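Five-finger hand vs. two-finger gripper for household stuff?

Page 1 of 1

benchrat_13
Our lab budget covers one end effector this year and I keep going back and forth. We run chores all day (buckets, packets, drawers). The old two-finger gripper from Andville is dumb as a rock but it never drops a bucket. The Karabulut hand is gorgeous and costs more than 4000 bucks. Talk me into it or out of it!

tendon_tom
Out of it. I had four fingers to recalibrate every morning plus the thumb, and thin plastic still slid right out.

pornham_bots
Disagree, sorry! Thin wire handles and soft packets are exactly where fingers earn their keep. We're doing both jobs right now:

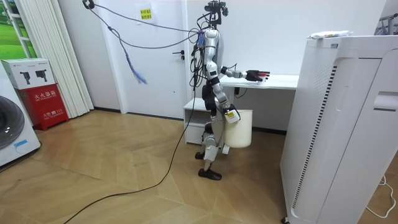 bucket on the wire handle, then the one with the packet on the air purifier 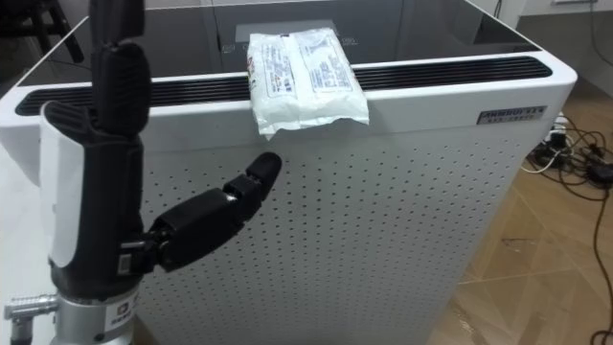

benchrat_13
Does the five-finger hand need its own controller, or can it run off the arm's?

pornham_bots
It runs off the arm's controller as long as you have a spare serial port. We added a separate board later so the finger loop could go at 100 Hz.

tendon_tom
100 is slow for slip detection though. And you're still paying for joints you'll use twice a month. Put rubber pads on the two-finger and spend the rest on a decent wrist camera.

pornham_bots
Tried pads in December. Fine on boxes, hopeless on bags for us.

benchrat_13
OK, I'm going to ask Karabulut for a loaner and run both on the same bucket. Will post numbers when I have them.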